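Snack corner at Stemville gets a proper sort-out

9th November

If you've been by the Stemville building lately you may have noticed the snack corner is getting some attention. It's been on my list since July, and I finally got to spend a good long morning with the gray shelves, the drinks and a whole lot of chip cans!

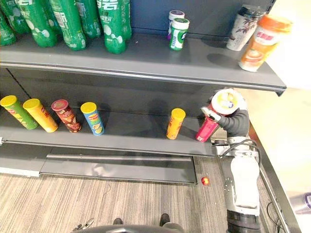
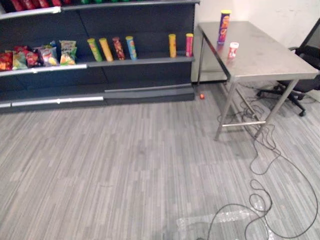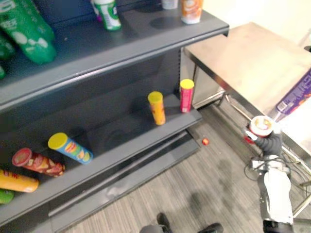
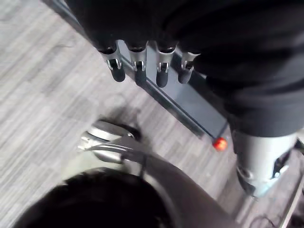 So, the plan. Drinks go on the upper shelf, with the green soda at the left end and the milk tea over at the right. Chips go on the shelf underneath, standing up, lids on top, so you can grab one without starting a landslide. I had wanted to sort the cans by flavor, but half of us pick by color anyway (I'm a blue can person and I won't be moved), so color it is. Gum stays up with the drinks for now. I know some of you think it should sit closer to the door, and I'm happy to try that if enough people ask.

The bags are the hard part. They flop. You get them all facing front, you turn your back, and one has slid down behind its neighbor. I tried leaning them on each other and I tried laying them flat, and I like neither. The folks over at Ferside use little wire dividers, and a pack of 6 would do our whole shelf, so I've put in a request. Until they come, please just tuck the bags in at the left and leave the cans some elbow room.

Money, quickly. The snack fund stands at 327 dollars, which is the best it's looked all year — thank you to everyone who has been paying up on time. Of that, 82 dollars goes to the next drinks order from Tlapale. They've added a peach tea to their list and I've asked for nine bottles to see how it goes. If it sits there until spring I'll take the blame and drink it myself.

One small favor. When you take a can out to read the label and change your mind, put it back upright on the chip shelf. I do it too, I'm a terrible label reader, but the shelf looks so much nicer when things go home again.

The Skodbridge crew want to copy our layout for their own corner, so I'll be sending them my notes and the shelf measurements. If you have a snack you'd like to see in the next order, write it on the sheet by the light switch before the end of the month. Spicy suggestions very welcome!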